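Laundry room check, Grelport house, unit 704
Checked by: Onyekachi Idahosa
Month: October

Stacking kit and fixings: OK. No movement when pushed by hand.
Water hoses: OK. Cold hose replaced at the last check, no drips at the tap.
Lower door seal: OK. Wipe the fold of the rubber after each wash.
Lower door hinge: OK. Opens fully to the left. Keep that side clear.
Upper door: OK. Catch a bit stiff, still shuts.
Lint filter: FAIL. Half blocked. Cleaned on the spot, recheck in 2 weeks.
Drain hose: OK, but the clip is rusty. Arsen Karpenko to order one from Dridus.
Socket and plug: OK. No scorch marks.
Floor: OK. Baskets may stand by the machine during loading, then go back on the shelf.
Vent to outside: NOT CHECKED. Grille key missing, ask Kwiatkowski.

Same list to be used for units 619 and 445. Send the filled-in sheets to Arsen before the end of the month.

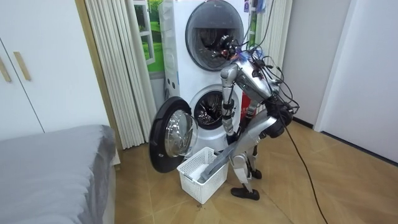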